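Farkport Shared Workshop Forum > Builds > Arm on the long table

Page 3 of 3

skillet_issue
Posts: 2,261
Lid routine is up to 135 attempts in the log. Fingers come straight down over the middle, close, lift. The code is mostly apologies to earlier code. Next up is putting the lid back on the saucepan, a thing I've been doing by hand for years without a config file.

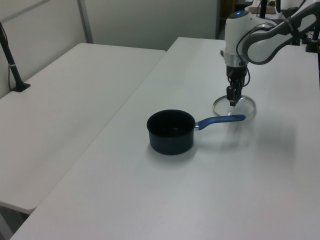
nillanby
Posts: 135
What speed are you running the descent at?

skillet_issue
Ten percent for the last inch, forty above that.

gantry_goose
Posts: 2,832
Forty is brave over glass. I'd go slow the whole way down and get a coffee.

skillet_issue
At your speeds I could grow the coffee.

nillanby
I'm with goose. Also strap that wrist cable down before it finds a finger to hug. Mine did, in December, at 2 a.m.

gantry_goose
Leave it some slack though. Tight cable plus wrist rotation equals new cable.

nillanby
Slack is what got me.

gantry_goose
Too much slack is what got you.

skillet_issue
I'll try one clip and blame whichever of you is wrong. Log goes up when it hits 3,000 attempts, or when I run out of lids.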